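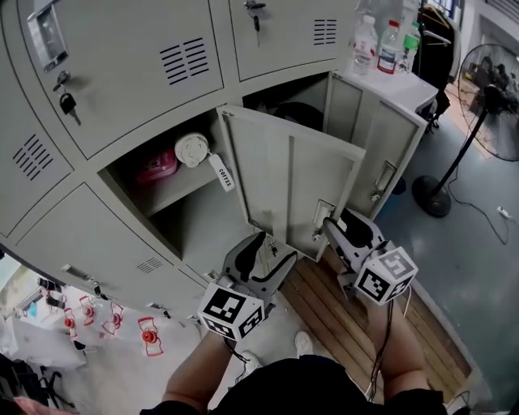

3.2 Locker units and door hardware

The storage bank used in the study is a standard metal staff locker unit supplied by Keltavix and installed in the ground-floor corridor of the Rampersad building. Each compartment has its own door, hinged on one vertical side and fitted with a keyed lock. Two compartment types were included. Type A compartments are divided by a single fixed shelf, and Type B compartments have no division. Doors on the larger compartments are ventilated by slanted slots punched in two columns; we treated these as equivalent to unventilated doors for the purpose of the access measurements, as the slots do not alter the swing or the handle position.

The upper section of each compartment was reserved for small personal items and the lower section for bags or clothing. Occupants were not instructed to follow this division. In the first inventory (January) most of them did so anyway, although the lower section was frequently left empty in shared compartments. Small objects placed on the shelf tended to migrate toward the back, where the shelf is shaded by the compartment above and where items are harder to identify from standing height.

Figure 2. Locker bank with two compartments open. The divided compartment holds a pink object, a round white item and a tag marked COFFEE on its shelf; the second holds a single dark item.

Tags and labels were recorded separately from contents. Metal label holders were present on the doors at installation, but their use by occupants was irregular, and many people relied on a tag kept inside the compartment. Interior tags were coded as "hanging" when any part extended over the shelf edge (Figure 2) and as "flat" otherwise. Hanging tags can be read as soon as the door is open. Flat tags generally had to be picked up first, and were therefore excluded from the reading-time measure.

3.3 Access procedure

An access event was defined as the interval between first contact with the door or its key and the return of the door to the closed position. Events in which a second door was opened before the first was closed were coded as overlapping. Overlapping events matter because a door standing open at a wide angle reduces the clear width in front of the neighboring compartment. The minimum clear width was set at 500 mm, following the layout guidance prepared for the earlier Nondivow trial.

A total of 282 access events were coded. Of these, 40 were overlapping. Handle contact was divided into grips on the handle itself and grips on the lower corner of the door panel, the latter being common when the door already stood open and only needed to be moved aside.

Keys were coded by location at the start of each event: in the lock, on the person, or elsewhere. A key left in the lock of a closed door was counted as present whether or not the door was locked. The position of the key was not used to infer whether the compartment was occupied. Occupancy was taken only from the Destora register, which was updated every Thursday.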